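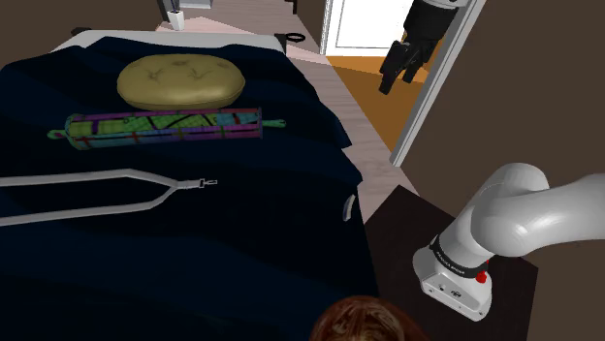
Home Tips: Planning & Budgeting

If you're saving up for a robot arm to help tidy the bedroom, do measure the nightstand before you fall in love with anything! We put 400 dollars aside for the arm fund every December, and I still forgot the little extras (mounting hardware, a spare set of fingers from Triltby, and delivery, which came to over 300 all by itself). Get your quotes from Enato and Kuusk in writing, and clear the bedspread before you test anyone's reach.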